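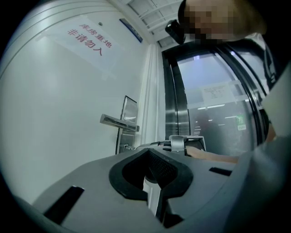

The Blöndal 116 is a rigid travel kennel for medium and large dogs flying in the hold. It is sold by Dandlow from our Briltstead warehouse and takes a dog of up to 36 kg. Colours are kept plain: grey plastic and black rubber, with silver metal for the fittings. We don't do it in blue or pink any more.

The number in the name is the outside length in centimetres. Please measure your dog standing, from the nose to the root of the tail, and again from the floor to the top of the head or the ears, whichever is higher. The dog has to be able to stand, turn round and lie down without touching the roof. If you are between two sizes, order the larger one. Short-nosed breeds nearly always need the larger one, and some airlines will not take them at all in summer.

What is in the box
Upper and lower shell
Door with two spring latches
Bolts and nuts for the shell, plus four spares
Two clip-on bowls, which can be filled from outside
Absorbent mat
Live animal stickers and a document pouch

Assembly takes one person a quarter of an hour. Do the bolts up by hand first, then go round again with a spanner. Plastic clips are not supplied with this model, as many airlines refuse kennels held together by clips alone.

Ventilation is on all four sides. The door opens left or right and can be lifted out altogether, which is useful in the first few weeks when the dog is getting used to going in and out. Start feeding meals in the kennel at least a month before travel if you can.

Wheels are not included. The Plindberg wheel set fits the lower shell and pulls off again at the airport – check-in staff will ask for this, so keep a bag handy to put them in.

Cleaning: warm water and washing-up liquid. Bleach leaves the shell chalky. Dry the bolts before storing.

Order code 2724. We have sent out some 4000 of these, and spare doors, bowls and bolts are kept in stock. Orders placed before noon leave the same day, except in September, when we close for a week to count stock. Unused kennels can be returned within a month. Once a dog has slept in one we can't take it back.

Airline rules differ and change often. Check the size and weight limits with your own airline before ordering – we can give you the outside measurements by email, but we can't confirm a booking for you.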